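Workwear and PPE Help > Hand and arm protection

Gloves going stiff after washing -- wash them or bin them?

Posted by Filipa Pinheiro, 2024-07-16

I look after stores for a small fabrication shop. We use nitrile-coated knitted gloves for general handling and a heavier cut-resistant pair for anything with a raw edge. The heavier ones are Karam, the light ones are whatever Delis has in stock that month.

Up to now we have thrown them away when they look dirty. We got through 1481 pairs last year, and I have been asked to bring that down. The obvious thing is to wash them, so I tried a batch in an ordinary machine at 60 with normal powder and then put them in the tumble dryer. The light ones came out fine apart from the cuffs. The cut-resistant ones came out stiff across the palm, and two of the lads say they have gone down a size.

What I want to know:

Is it the wash or the dryer that does it?
Does washing take away the cut protection? The leaflet in the box only has the pictograms and an address.
How do people keep track of how many times a pair has been washed?

The dirt is mostly light oil and metal dust. No solvents.

3 replies

Trinidad Insaurralde

It will be the dryer, mostly. The coating doesn't like the heat, and once it has hardened I have never got it soft again. 60 is on the high side as well. We wash at 40 with a liquid detergent, no fabric softener and no bleach, and hang them by the cuff on a rail overnight. Softener leaves a film on the palm and you lose grip on anything oily.

On the cut protection, you need to ask the maker for that exact glove. The level printed on the back of the hand is for the glove as new unless the paperwork says otherwise. Some makers test after a set number of washes and will give you the figure if you email them with the product code. Some say do not launder, and then that is your answer. I would not go by the fibre alone, as two gloves with the same yarn can have quite different coatings.

For tracking, we put a dot on the cuff with a laundry marker each time a pair goes in. Ours are allowed five washes. At the fifth dot they go out however good they look. Any pair with a cut, a pulled thread or a bare patch on the fingertips goes out before washing, so somebody has to look at every pair while they are being sorted. Turn them inside out to check. A nick in the liner often doesn't show from the palm side.

Two more things. Metal dust stays in the knit, so shake them out over a bin before they go in the machine and don't wash them with overalls. And if they are really soaked in oil, don't put them in a dryer at all, even on low. Oily textiles can heat up and catch fire after they have been through one.

I would also work out the cost before you go too far. For the light gloves it came to about 7 pence a pair less than buying new, once I had counted the time spent sorting. We stopped washing those and only do the cut-resistant ones.

vanditz_stores

just use a laundry service. we send ours to Plirkola, they collect fridays. minimum is 80 pairs a bag so it depends how many you get through. never had one come back stiff

plating_nights

I agree with most of what Trinidad wrote. I'd add that half our problem was people taking a new pair every shift when the old ones were perfectly good. We gave everyone a named peg and two pairs each, and a replacement only comes over the counter when the worn pair is handed in. Usage dropped a fair bit in the first month and there was some moaning, which stopped.

On sizes, check what they were wearing to begin with. A lot of people pick one too small because it feels closer, then blame the wash. Get a size chart up by the counter and have them measure round the palm, below the knuckles and leaving the thumb out.

If you are buying cut-resistant in bulk, don't commit to a big order until you have washed a few pairs yourself. We were offered a very good price on 4000 and the samples went like cardboard after two washes at 40, hung up to dry. We went elsewhere. 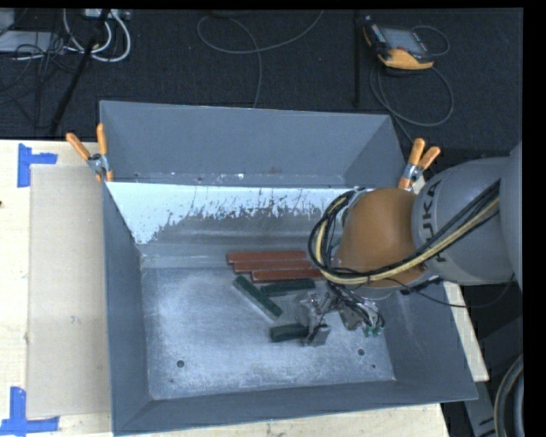 More in: HANDLING AND STORAGE

How long can unworn gloves be kept on the shelf?
Storing nitrile away from sunlight and heaters
Sleeves or long cuffs for reaching into deep containers
Barrier cream under gloves -- yes or no?
Labelling pegs and lockers for shared PPE

Replies to this thread stay open until the end of August. To add a reply you need to be signed in. Please give the glove type and the product code if you are asking about a particular item.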